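Fleet & Equipment Budgeting > Mobile manipulators > Siltance vs Stosska, one arm or two, help me not blow the budget

benchrat_ohio
09/08/2025
Need to get a purchase request in before the quarter closes. Small lab, door and cabinet tasks mostly, everything in sim for now. Ceiling is 80k all in. Siltance quoted the two-arm base over that, Stosska one-arm is under with room for spares. Leaning two arms anyway, double doors are most of our task list.

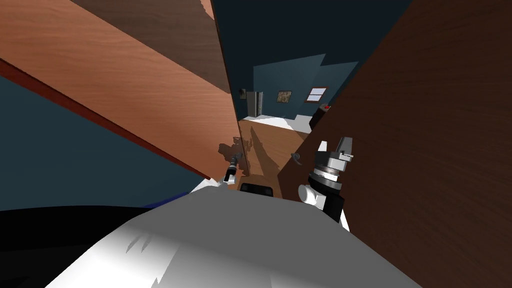
So the question is reach and base width. If I go single arm I save 45 percent on the arm line but every double door turns into two approaches. Anybody priced this out for real? Not the brochure number.

torque_tax
Single arm. Buy the cheap one, learn what you need, then spend. Everybody overbuys the first round.

mirelo
Disagree. Did exactly that, ended up paying for the second arm plus a new mounting plate plus integration hours. Integration was the killer — nobody quotes it up front. Should of gone dual day one.

torque_tax
Your shop has an integrator on payroll tho. OP doesnt sound like they do.

benchrat_ohio
Correct, no integrator. Just me and a grad student part time.

kettle_drum
What grippers are on the quote? People argue arms all day and then take whatever fingers come in the box. Herkeck wants 171 a pair for replacement fingers, that adds up if you're scraping panels.

benchrat_ohio
Parallel jaw, stock wedge fingers. Same in the sim model. Pulled up the closeup from the wood panel run to look at finger shape again.

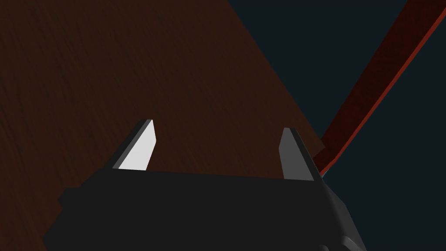 Budgeted 2 spare sets per arm. Could go lower I guess, but lead time on the quote is long and I dont want the thing sitting with no fingers in September.

kettle_drum
Keep the spares. Would also ask for a blunter tip, flat chisel ends are going to mark up real cabinet fronts. Rubber pads are cheap, put them on the same PO.

mirelo
+1 on pads. Also check the service contract. Siltance folds year one into the price, Stosska lists it as a separate line. Compare them with that added in, gap gets a lot smaller.

torque_tax
Gap gets smaller, still a gap. And you can rent. Slaoui does month to month on dual arm bases, rent for the double door work and own the single.

mirelo
Rental only makes sense if the double door stuff is a short block. OP says its most of the list.

torque_tax
Most of the list today. Task lists change. Hardware on your books doesnt.

benchrat_ohio
ok that rental thing is worth a call. Our finance people like rental worse than purchase, different pot of money, but will ask. Redoing the sheet tonight w/ service, pads, spares and freight on both. If dual still lands over 80 I'll ask Siltance for the academic rate — forgot to do that the first time, my bad.

kettle_drum
Ask for the demo unit price too. Post the sheet when its done, I have the same request to write.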